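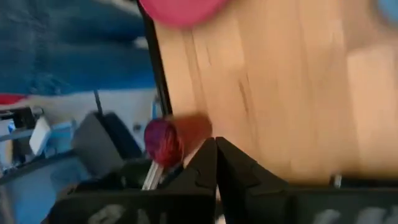 Attachment 1: lollipop

Ticket 1459
Product: Plalo Stock
Opened: Sep 12, 2023
Opened by: Annick Simard, Kindby
Assigned to: Farzana Mengal
Status: Resolved

Annick Simard
Stock counts for our candy items are wrong after the nightly import. The lollipops are the easiest to check. We had 190 on the shelf at closing, and the next morning Plalo showed 3. I corrected the number by hand and it went back to 3 overnight. Greeting cards and gift wrap are fine. We have not changed any settings since February.

Farzana Mengal
Thanks, Annick. Please send the import file from last night and tell me which supplier the candy comes from. Also check Settings > Import > Units and let me know what is in the "Pack size" field.

Annick Simard
File sent by email. Supplier is Lodhi. Pack size says 60. I don't know who put that in. Rosaire Dufour also has an admin login, so I will ask him.

Farzana Mengal
Got the file. Lodhi sends us single pieces in the quantity column, so 190 is correct on their side. With the pack size at 60, Plalo divides by 60 and drops the remainder, and you end up with 3. Cards and wrap come from a different supplier profile with no pack size, so they import normally.

Please do this in order:
Turn off the nightly import.
Clear the Pack size field on the Lodhi profile and save.
Run the import once by hand.
Check one item before you turn the nightly import back on.

Annick Simard
Rosaire says he filled it in when he set up case ordering. He thought it only affected purchase orders. I cleared it and ran the import. The lollipops now show 190. Will we lose case ordering?

Farzana Mengal
No. Case quantities for purchase orders go under Ordering > Case size - a separate field. You can put 60 there and it will not touch the counts. I have asked Napaporn Nakpan to add a note to the help page, as the two names are easy to mix up.

Annick Simard
Done. Nightly import is back on and the numbers were right this morning. OK to close.

Farzana Mengal
Closed. Reply here if the counts change again.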